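«Der Planer muss wissen, was er nicht weiß»

Ein Gespräch mit Stella Mfinanga über Wahrnehmung, Greifplanung und Glasdeckel

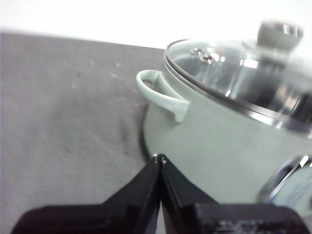
Stella Mfinanga leitet bei Trosance die Softwareentwicklung für Akik, ein Paket aus Objekterkennung und Greifplanung für Roboterarme in Küchen. Begonnen hat sie mit Reglern, zur Wahrnehmung kam sie über Umwege. «Ich wollte wissen, warum mein Regler ständig falsche Zielpunkte bekam», sagt sie. Die meisten Fehler entstanden bei durchsichtigen und spiegelnden Flächen. Ein hellgrüner Topf mit Glasdeckel vereint gleich mehrere davon: das gewölbte Glas mit seinen Reflexen, den blanken Metallrand, den Knauf vor einer fast weißen Wand. «Der Henkel an der Seite ist dagegen dankbar. Einheitliche Farbe, klare Kante, eine Öffnung, durch die man den Tisch sieht.»

Akik rechnet deshalb mit Unsicherheit. Jeder Bildpunkt erhält neben der geschätzten Tiefe einen Vertrauenswert, und der Planer verwirft Griffe, die sich auf schwache Werte stützen. Pro Anfrage erzeugt er 200 Kandidaten, von denen nach der Kollisionsprüfung oft nur eine Handvoll bleibt. «Früher haben wir die Löcher im Tiefenbild einfach aufgefüllt. Das sah gut aus und war falsch.»

Für das Training verwendet das Team 3000 Aufnahmen aus der Handgelenkkamera, dazu gerenderte Szenen. Ihr Kollege Costel Filip hat das Werkzeug Gwynne geschrieben, mit dem sich ein Lauf Bild für Bild abspielen lässt, samt Gelenkwinkeln und verworfenen Griffen. Mfinanga hält es für den nützlichsten Teil der Arbeit. «Ohne das Protokoll streitet man darüber, ob die Kamera schuld war oder der Planer. Mit Gwynne schaut man nach.»

Offen ist die Nähe. Kurz vor dem Kontakt verdecken die Finger einen Teil der Sicht, und die Schätzung wird unruhig. Die Regelung übernimmt dann die letzte sichere Lage und fährt langsamer weiter. Filipa Abreu arbeitet an einer Variante, die zusätzlich den Motorstrom auswertet. In der Version vom April ist sie noch abgeschaltet. «Sie läuft in der Simulation», sagt Mfinanga. «Am Arm wollen wir sie erst sehen, wenn die Abbruchbedingungen stimmen.»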